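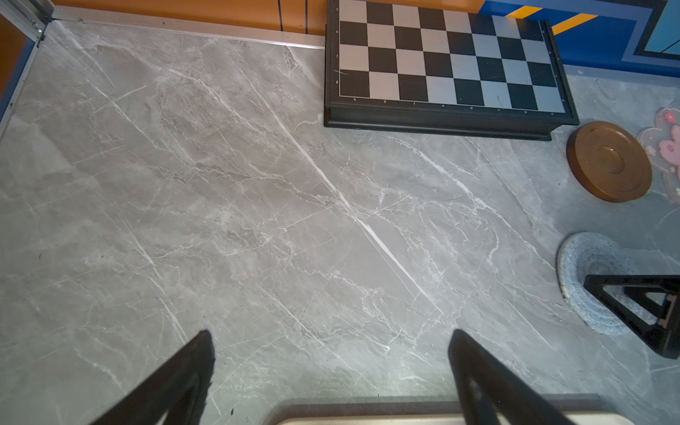 ## The Second Gripper

Shuzhen Su had the habit of talking to the arms before she started them. She did it in a low voice, so that Aurélien would not hear from his desk, but he always heard.

"Which one is Fisby today?" he asked.

"The one with the soft fingers. Trevor has the stiff ones. I wrote it on the board, and you cleaned the board."

He came over with his coffee. The two arms stood over the marble with their black fingers open, like birds that wait for somebody to drop bread. Between them they had the brown plate, the speckled dish and, near the back, the chessboard, with its letters running from h to a.

"It is turned the wrong way," said Aurélien. He played chess on the train, against his telephone, and lost.

"It is turned the right way for a person who sits on the other side."

"There is no person on the other side."

Shuzhen did not answer. She was looking at the list. Prarna wanted 300 grasps for each set of fingers, and they wanted them from ordinary objects, the kind a family leaves on a table. The company had two sets to choose from and money for one. Meinir Dafis, who signed for the money, would come in the afternoon, and she would ask only one question, and she would want only one word as the answer.

"Start with the plate," Shuzhen said.

Fisby went first. The soft fingers came down on the raised rim, bent a little, and closed. On the screen the force line climbed slowly, like an old man on stairs, and then became flat. The plate rose. Fisby held it for two seconds and put it back with a small sound.

Trevor took the same plate in half the time. Its line on the screen was steep and thin. The plate came up well too, but it turned a few degrees in the air, and Aurélien wrote this down.

"It slipped," he said.

"It rotated."

"You like Trevor."

"I don't like anybody before lunch."

They continued. With the dish it was the opposite. The glaze was rough, and the stiff fingers held it as if they had been made for it, while the soft ones folded at the tip and let it go, again and again, from the height of a thumb. Shuzhen changed the angle of the wrist. She lowered the speed. She changed the controller from position to force, and then Fisby lifted the dish three times and dropped it the fourth. She wrote all of it in the log, the drops also.

At noon Aurélien ate a sandwich and read the old results. Mared Powell had built the first fingers, before she left for Fadar in September, and her notes were still in the folder. Most of them were numbers. Grasp 700 had a comment, "good". Grasp 1684, the last one, had a longer comment: "Soft for what you know. Stiff for what you don't. Or maybe I am tired."

He read it aloud.

"She was tired," said Shuzhen. But she asked him to read it again, and she stopped the arms while he did it.

Meinir came at four with her coat on. She looked at the table for a long moment, and at the two curves on the screen, one slow and one steep.

"Well?" she said. "Which?"

Aurélien looked at Shuzhen. Shuzhen looked at the chessboard – at the side where a player could sit, if there was one.

"Can we put one of each on the same arm?" she asked.

"That is not one word."

"No," said Shuzhen. "It's one arm."

Meinir took off her coat and looked for a place to hang it. Aurélien brought her the chair from his desk. Then he went to the cupboard for the small screwdriver, and Shuzhen bent down to Trevor and began, in a low voice, to explain to it what they were going to do.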